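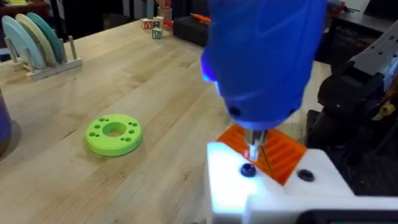

Dondthorpe Makers Help > Robotics > Grippers and end effectors

Printed fingers or flat pads for a two-arm bench that has to hold a powered screwdriver?
Posted by Vasiliki Konstantinidis

I have two arms clamped to the near edge of a wooden table, one at each side, and I'm trying to settle on one set of fingers for both. The job list is mixed. One arm has to hold an electric screwdriver with the bit pointing down and line it up on screws in a small white fixture. The other has to pick up light, awkward things such as toy vegetables and rings. I would like to avoid changing fingers between jobs.

Candidates so far:

Set A: orange printed fingers, wedge shaped, ribbed on the inside. The ribs give a bit under load.
Set B: flat rigid pads with a rubber facing, bought from Marchand as a kit.

Set B holds the screwdriver more firmly but loses the ring about every time the approach is off by a few degrees. Set A copes with poor approach angles. With set A the tool turns in the grip when the bit meets the screw, and the wrist camera shows the bit walking off to one side.

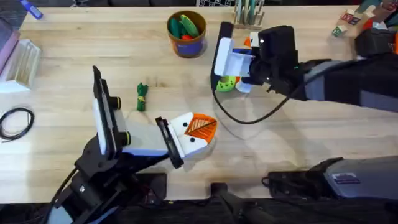 Both arms over the table, with the right arm's cable looped across the wood.

Things I have already tried with set A:

Raising the closing force by 5 percent at a time. Past a certain point the ribs flatten and the tool turns more, so this made it worse.
Gripping lower on the body. Better, but the fingers then sit in the wrist camera's view of the bit.
Slowing the approach. No difference that I could measure.

The second question is about cameras. I have one on each wrist and fixed ones beside the table. For lining up the bit, which view should I trust when they disagree? The controller is an Eto unit and lets me weight them any way I like.
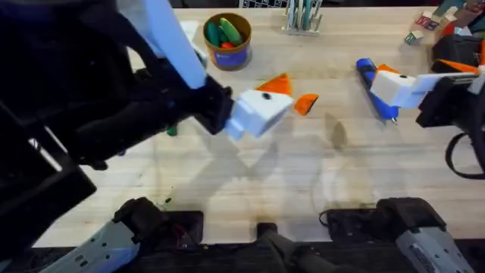

Replies

Bartosz Duda
Posted Friday, 9:40 pm

Your problem is torque about the tool's long axis, and ribs that are free to bend sideways will not resist it. More force only flattens them, as you found. Keep set A and give the screwdriver a sleeve: two flats on the outside, the tool's own curve on the inside. The fingers close on the flats and the tool has nothing to roll on. Print it in something stiff. The sleeve can stay on the tool permanently, so there is no change of fingers.

Check the backlash in the wrist joint too, before you blame the fingers for all of it. Hold the wrist housing, turn the gripper by hand with the motors on, and watch the joint reading. I had a wrist that moved more than the grip did.

On cameras: use the fixed view to get above the screw, then switch to the wrist view for the last part of the descent. I would not blend them. When two views disagree, a weighted average gives you a point that neither camera supports. Redo the wrist calibration if the offset is the same size every time – that is a mounting error and can be removed.

Fuad Abera
Posted 7:15 am

Just buy better pads. Printed fingers wear out.

Tadeusz Bielecka
Posted 1:05 pm

I ran a similar comparison at Dirncombe last April, so here are the parts that may carry over. We did 628 picks with ribbed fingers and the same number with flat pads, on mixed small objects. Ribbed fingers won easily on anything round or soft. Flat pads won on thin rigid items such as card, and on tools. We ended up with ribbed fingers on one arm and pads on the other, and let the task decide which arm went first.

Wear was a smaller matter than I expected. We replaced one pair of printed fingers after 2875 closings, when a rib cracked at the root.
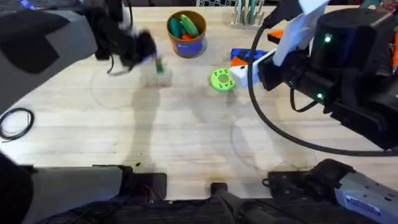 The other thing to look at is cable routing. A long loop from the gripper that drags on the tabletop puts a side load on the wrist, and it changes with pose. It can shift a bit tip enough to miss a screw head. Clip the cable to the forearm and leave only the slack the wrist needs. Then repeat your closing force test, as some of what you measured may have been the cable.

I agree with Bartosz about the sleeve and about switching views. For the switch point, 8 cm above the fixture worked for us. Lower than that and the fixed view was mostly blocked by the gripper.

Vasiliki Konstantinidis
Comment on the reply above

Thanks. Wrist backlash checked and small on both sides. I'll clip the cables first, since it costs nothing, then print the sleeve. Fuad, the pads in set B are new, so wear isn't the issue there.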